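Home | Notebook | Recent entries | Stock list | Search

October, dye bench

Second madder series on the Vellico wool. The first series came out patchy at the skein ties, so this time I retied everything with loose figure eights in cotton and scoured again before mordanting. Alum at 16 percent on weight of fiber, no cream of tartar. Skeins sat in the mordant overnight with the lid on.

Bath started at 7:40 with 2,000 ml of tap water per skein. Ours is hard enough that I left out the chalk. Brought it up slowly and held it under 60 C for the whole run. Nam-gil Heo thinks we lose the red well before that and wants the ceiling at 55. Fair point – the brown cast on skein 4 last time was probably heat.
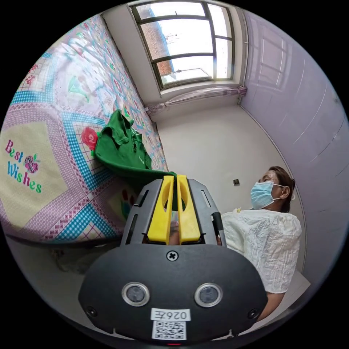 Pulled skein A at 26 minutes and skein B at 31. Hardly any difference between them in the rinse water, but judge again when dry. C and D stay in until the bath cools on its own.

Ground root is the Flurer lot, the older bag. It smells fine but the grind is coarse and bits get caught in the yarn. Need to use the muslin bag next time even if it slows things down.
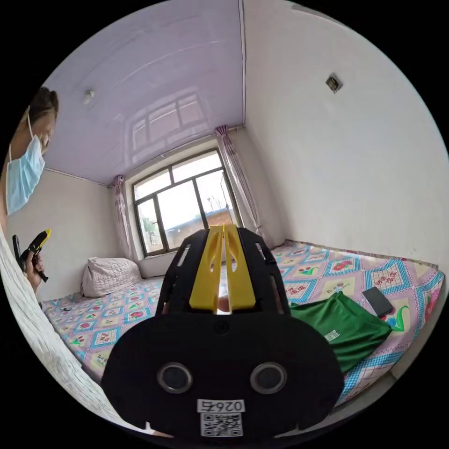 Notes for whoever does the iron dip: use the Skultuner pot only, and don't put it back with the alum pots. Half a percent is plenty. Last batch went almost black at one.

Abdel Hamid order for weld is still open. If it comes in, overdye D and keep C as the plain reference.

To do
– light test strips, A and B, south window
– relabel mordant jars
– ask Nam-gil for his pH readings from the first series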